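5. Oiling a Lenlow worktop

Work in a room kept above 14 degrees.

1. Sand along the grain and wipe off the dust.
2. Stir the oil - do not shake the tin.
3. Spread a thin coat with a lint-free cloth, working from one long side to the other.
4. Leave for 9 hours, then apply a second coat.

Caution: oily cloths can catch fire. Soak them in water before throwing them away.

Note: pale woods such as maple darken slightly once oiled.
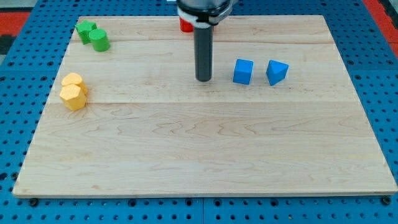
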